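Dec 23, 2021

Notebook, Balau rig. Last entry before the break, so future me gets full sentences for once.

Job today was the pause-before-release idea out of the Aslow write-up: the policy has to stop and re-estimate the object pose from the wrist camera before it's allowed to let go of anything. The baseline lets go whenever it feels confident, and its confidence has never had much to do with the facts.

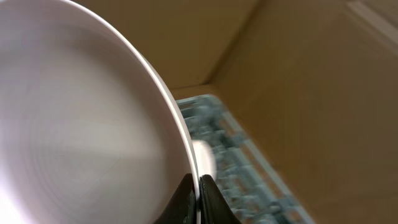
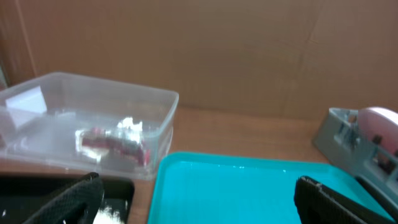 Re-estimating from the wrist works a good deal better on small things than on large ones. With 63 trials under the old release rule we got 30 clean placements. Same number of trials with the pause, nearly all the gain came from trays and small items, and plates improved by 2. Two! Part of this is plain geometry. Once the fingers have the plate by the rim, the white face takes up most of the left side of the view and the rack is a blue-grey smear past the edge of it, so the estimator is being asked to find a slot in something it can barely see. It gave me a pose anyway, to four decimal places. Very generous of it.

The smear is a separate problem. The pause is meant to start once the arm has settled, and I don't believe it does. The Delacroix driver reports zero velocity early, and I had been treating that flag as gospel since before the rewrite. Added a fixed wait of 32 control ticks after the flag. Ugly, but it can stay until somebody objects in writing.

Open-finger views gave the estimator less to complain about. It found the cyan tray without trouble and then put a second, smaller tray inside the clear container. I'm blaming the see-through walls for now. Masking by depth won't help, the depth on clear plastic is mostly fiction.

For January: rerun plates only, with the pose taken before the grasp and carried forward, and compare against the re-estimate. If carrying it forward wins, the method section needs a new title and possibly a new method.

Logs are on Urkico under plates_pause. Don't use the folder called plates_pause_final, it's older.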